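Pristura Community Help
Military History > Artillery and Transport

Why did armies still pull field guns with horses in World War II when they had trucks?

limberpole

I've been reading about field artillery in World War II and keep running into horse teams. I always had the idea that horses went out with the first war and that by 1940 a gun was hooked to the back of a truck. Then I saw a list of the animals in a German infantry division and there were thousands of them, a lot of them there to move the guns.

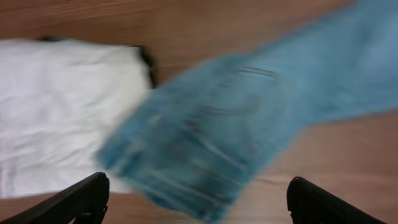 Vol. 15, No. 8

What I'd like to know is the following. Was it only a shortage of trucks, or did the horse have some advantage for this kind of work? Could you take a gun that was made for horses and just tow it behind a truck? And why did some guns have a separate two-wheeled cart in front and others not? I know the cart is called a limber but I don't understand what it was for, if the gun has two wheels of its own.

The reason I ask is that I'm helping to write the labels for a small display at the Pornitz museum. We have a limber with no gun and I would like to say something sensible about it. It has wooden spoked wheels with a steel rim. There's a number 114 stamped into the axle and a very faded painted name on the side, Isaksson, which I think is a later owner and has nothing to do with the army.

Short answers are fine.

towing_eye

There are three things in your post so I'll take them one at a time.

Horses or trucks. For the German army it was mainly supply. The country did not build enough trucks for an army that size, and did not have enough fuel for them if it had. The trucks and half-tracks it did have went first to the armored and motorized divisions. An ordinary infantry division marched on foot, and its light guns and howitzers were mostly pulled by teams of six horses. The Soviet army used a lot of horses too. The British took a fully motorized field artillery to France in 1939, and the Americans were close to the same point by the time they were fighting in Europe.

Horses did have some uses that a truck of the time didn't. They could go through woods and along narrow tracks, they could eat whatever was growing if it came to that, and in deep mud they sometimes kept going after wheeled trucks had stopped. I would not push this too far on a label, though. Heavy horses did badly in Russia in the first winter. They needed a lot of fodder, and the fodder had to be carried up to them by somebody, often on wagons pulled by more horses. A tired team needs rest and a sick one needs a vet. A truck that is parked uses nothing.
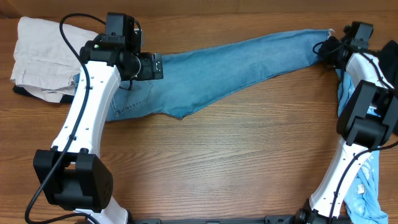
A team also takes up a lot of road. If you picture six horses in pairs, then the limber, then the gun, and behind that the ammunition wagons for the same battery with their own teams, a regiment on the march went on for miles. It moved at walking pace for most of the day, with the odd trot. If the guns were needed somewhere else by the evening, that was the limit on how far away "somewhere else" could be.

Towing a horse gun behind a truck. You can do it slowly. The problem is the wheels and the lack of springs. A gun made for horses usually had wooden or steel wheels with a steel or solid rubber tire, and the axle was often fixed straight to the carriage. Pull that along a paved road at truck speed and it shakes itself to pieces. Sights go out of line, bolts work loose and the bearings run hot. When armies motorized in the 1920s and 1930s they had a large stock of older guns, and there were two usual ways of dealing with it. One was to put the old gun up on a small trailer or on a truck bed. The other was to change the wheels and axle for a set with pneumatic tires and better bearings. The French 75 was treated this way by several countries, and the British 18-pounder got pneumatic tires as well.

The German 105 mm light field howitzer is a good one to look up. It was issued with different wheels depending on whether the unit had horses or motor vehicles, and the two kinds turn up in photos from the same year.

The limber. A gun with two wheels has a long trail at the back that rests on the ground when it's firing. To move it you lift the end of the trail, and something has to carry that weight. You can't hang it on a horse. So you hook it to the limber, which has its own two wheels and a pole for the team. Now you have what is really a four-wheeled wagon with a joint in the middle. The limber normally had a box on it for ammunition and tools too, and on many types some of the crew sat on top of the box.

With a truck the tow hook carries the weight of the trail, so in most armies the limber went away. The British kept one for the 25-pounder, which was towed by a four-wheel-drive tractor, but by then it was an ammunition trailer that ran between the tractor and the gun.
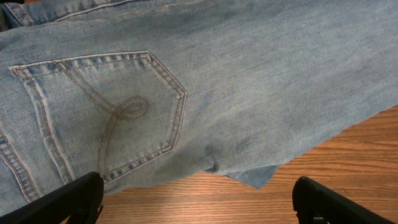
Page last changed: 12/08/2026

On your label, I would keep to what the object can show. Steel-rimmed wooden wheels and a pole fitting mean it was made for a team. I wouldn't give it a gun type unless somebody can match the hook and the box to a drawing. The stamped number could be a part number, an inspection mark or a unit's own number, and without a second example there's no telling which.

gasine_wheels

It was shortage. Read any book on German supply. They went into Russia with trucks taken from half the countries in Europe and could not get spare parts for them, and the horses were there to make up the numbers.

Also a lot of limbers were sold off to farms afterward – that may be your painted name. The ammunition box was taken off and they put a flat bed on. Check if there are empty bolt holes on top of the axle.

limberpole

Thank you both. The joint in the middle explains it, I had been picturing the limber as an extra wagon that just happened to go first. There are bolt holes on top of the axle, some with newer bolts in them, so it may well have had a farm life. I'll leave out the gun type and say it was made for a horse team.
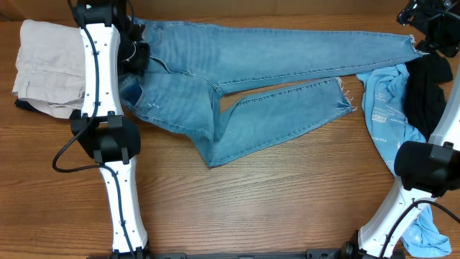
Light blue jeans on a wooden table

towing_eye

One thing I left out. If the pole is missing, look at how the socket is made. A single socket in the center is for a pole with a horse on each side. Two fittings set apart are for shafts, with a horse between them. British practice before the first war changed on this more than once, so it can help you with the country and the date.

If you do get the hook measured, post it in the Gasine thread on carriage fittings. There are people in there with the old handbooks who don't look at this section much.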